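Kitchen Chores and Machines: Where Things Stand in May

Khalil Qudah and Ghassan Shboul spent 4 weeks looking at whether a robot arm can take over the small jobs people do at a counter: picking up, sorting, putting away. They call the project Palacios. Much of the work is done in simulation, where a dropped bowl costs nothing and the same job can be run 3000 times.

Hard, plain shapes go best. A block or a box gives the fingers two flat sides to close on. Thin handles lying flat are harder, and anything with loops or holes is harder again – the arm has to choose which part to hold.

Counter clearing, simulated. One arm and a two-finger gripper, with a bowl, a spatula and a patterned looped piece on brown marble.
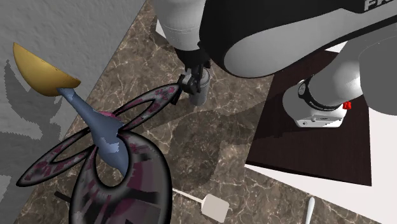 Qudah keeps a list of 23 chores and goes back to it after each round of changes. He would trust an arm with 3 of them today, all of them slow and all on a clear surface. Wiping down is not on that short list, and neither is loading a dishwasher.

Shboul is more hopeful about shop floors, where shelves stay put and the stock comes in known sizes. Shelf restocking is next on his list.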